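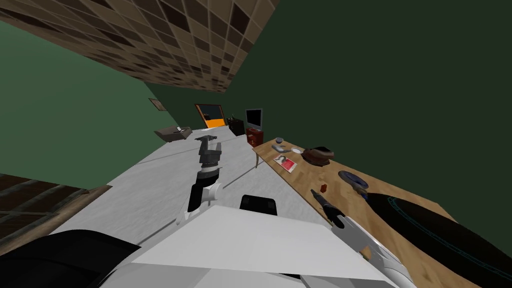 How often does a two-armed mobile robot need its arms re-zeroed?

Once every couple of months is plenty if it lives a quiet life, and right away if somebody has had a shoulder cover off, swapped a gripper, or let an arm run into its hard stop.

I get asked that one more than any other, usually by people who have just bought a secondhand machine and would like me to tell them it's never. I wish I could! I put it off myself from February until this weekend, and I paid for it with a very long Saturday and a good part of Sunday, July 19, 2026, which my family had been led to believe would involve a lake.

For anyone new to the blog, I look after one robot at Cilley, a two-armed one on a wheeled base that we call Flunar. The name was on the crate and it stuck. I'm the person who keeps it greased, keeps its settings file in order, and gets the phone call when a gripper closes next to a thing instead of on it. I also keep its simulated twin in step with the real one, and that's the half of the job this post is mostly about, so if you came for grease you may want last month's.

The complaint this time was the right arm. Mandla Ndlovu had been running tabletop pickups and told me the gripper was arriving a little to the side of small objects. Big things were fine. A bowl is forgiving, and so is a hat – you can be off by a finger's width and still come away with a fistful of brim. A little block is not forgiving at all. Mandla had tried slowing the approach, which made the misses slower, and then he'd tried nudging the target in his own code, which worked beautifully at one end of the table and was worse than before at the other. If you ever see that pattern, stop nudging. An error that changes with reach is almost always an angle somewhere up near the shoulder, and no amount of fiddling at the fingertips will make it go away.

So I started in simulation, as I nearly always do now. I used to go straight to the hardware with a wrench in my pocket, and I have the scarred toolbox to show for it. The simulated room we use is a furnished one, with a long table full of ordinary household stuff, a sofa, a doorway at the back, and a ceiling of brown and tan squares that I've grown oddly fond of. I like a busy room for this. You can prove a lot on a bare floor with one cube, and then the arm meets a real table with a plate and a magazine on it and you find out what you didn't check.

My routine goes like this, and I'll give it in the order I do it, wrong turns removed.

First I load the settings file that's on the machine, the one it is really using, and not the copy on my desktop that I believe to be the same. I bring the right arm in over the table edge until the fingertips are close to something small, and leave the left arm stretched out clear of the work. Then I read the joint angles and write them down. On paper. Remigiusz Witkowska teases me about the notebook, but the notebook has never needed a password reset.

Next I do the same reach on the real robot, slowly, with one hand on the stop button, and write those numbers down beside the first set. If the two columns agree and the fingertips still end up in different places, the zero is off at one of the joints. If the columns disagree, you have a different problem and should go and check your encoder cable before you do anything else. Mine agreed to the last digit, and the fingertips did not.

Then comes the slow part. You move one joint at a time, with everything else held still, and look at how the gap grows. Wrist first, because it's easy and you'd like it to be the wrist. It wasn't the wrist. It wasn't the elbow either, though I spent a good while on the elbow out of pure stubbornness and a feeling I had about it. It was the shoulder, and once I took the cover off I could see the zero mark and the pin hole sitting just shy of each other, like two people on a bench who've had words.

I'd had that cover off in February. I had put in a new seal, closed it up, felt very pleased with myself, and skipped the zeroing because the arm "looked right." So there's your culprit, and he's typing this.

Putting it right took less time than finding it. Pin in, power up in service mode, set zero, pin out. Please do take the pin out. The Itora manual says so on page 113 and again two pages later, and I suspect there's a story behind the second one. Then save the file with a fresh number (this one is 2984, they go up by one every time anybody saves anything, which tells you how many of those saves were mine) and load that same file into the simulation so the twin and the machine are telling the same story again.

After that I always look over the left arm too, even when nobody has complained about it. The grippers on this one have two flat fingers, and I check that they close square on a strip of thin card. If the card pulls out easily from one side, the finger pads want reseating. The left was fine. I did wipe the pads, which had picked up a kind of gray film, and I topped up the wrist grease while I was in there because the Aitken tube was already open and it dries out on you.

Mandla took his nudges back out of the code, all of them, with me standing over him, and ran the block again from both ends of the table. Good at the near end, good at the far end. We've set it going on a run of 1000 simulated pickups overnight and I'll put the result in the comments when I have it.

A couple of you wrote in asking whether you can skip the one-joint-at-a-time business and let an automatic routine find the bad zero. You can, if you have a decent target to look at and the patience to set it up. I still like doing it by hand the first time on any machine, since you get a feel for how each joint moves and sounds. The right elbow on Flunar has a faint tick near the top of its travel, by the way. I've written it in the notebook. I'm hoping it's the cable tie.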